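Course notes, week 6: what the quote leaves out
Notes by Maham Tarar, with corrections from Gøran Isaksson (hands) and Kulsoom Farooqui (money)

Last week we picked an arm. This week we pay for it, and most of you will find that you picked the wrong arm. Bring your spreadsheet from week 5 and a pencil, in case the spreadsheet needs to be spoken to.

## 1. The quote is an opening bid

A vendor quote covers the thing in the photo on the vendor's website. In the photo there are no cables. Read the quote line by line and write next to each line what has to exist before that line is any use to you. A pair of hands needs wrists that accept them, a controller with spare ports, and a driver somebody still maintains. Gøran's rule is to email the maintainer before sending the purchase order. If the reply takes longer than the shipping estimate, you have learned something for free.

Our running case is the Fodance lab, which wanted a two-handed tabletop setup for sorting everyday objects. Their first budget had three lines: robot, hands, shipping. Kulsoom has kept a copy and brings it out at parties.

## 2. Lines people forget

- Spare fingers. Fingers are consumables. Budget for them the way you budget for printer toner, with the same resentment.
- Cable management. Put a real number here. "Zip ties" is a number, but a low one.
- The table, and something to cover it with.
- Import duty and the customs broker, who charges separately for explaining the import duty.
- Operator hours (see section 4).
- Objects.

## 3. The object budget

Fodance left this at zero on the theory that an office is full of objects. It is, and they belong to people who want them back. By January the lab had lost two staplers and the goodwill of accounting.

A decent starter set is 40 objects, and you should buy duplicates of anything that crushes, tears or gets eaten. Spread your money over different kinds of trouble:

| Kind of trouble | Cheap source |
|---|---|
| Soft and floppy | socks, gloves, dish towels |
| Shiny or see-through | plastic tubs, bags |
| Hinged | eyeglass cases, lunch boxes |
| Flat and hard to get under | notebooks, folders |
| Squashy, odd outline | dog toys |

The whole set comes to less than one replacement finger. Finance will still query the dog toys. Put them down as "test articles" and keep the receipt.

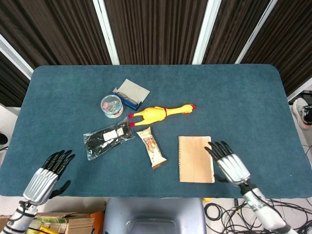 Shamim Naqvi, who taught this unit before me, made everyone price the object set first and the robot second. I used to think this was showing off. But the objects settle the grip size, the payload and how much table you need, and those three settle most of the rest of the quote. A group that starts with the robot usually ends up shopping for things small enough to flatter it.

## 4. Hours

Plan 60 operator hours before you have anything to show a sponsor. Of these, 17 go to setup and calibration, and they will all be at the start, when the sponsor is most interested. Pay operators for setup time. Fodance didn't, at first, and then had very well calibrated arguments.

Liudmyla Tymoshchuk adds that someone has to put the objects back between runs. Give that job a line and an hourly rate, or it will be done by your most expensive engineer.

## 5. For next time

Take the Fodance budget (handout B) and rebuild it with every line from section 2. Mark each cost as one-time, yearly or "whenever it breaks." Keep your justification under 200 words, and do not use the word "synergy" in any of them.

Handout B has a typo in the shipping row. Leave it alone, Kulsoom wants to see who catches it.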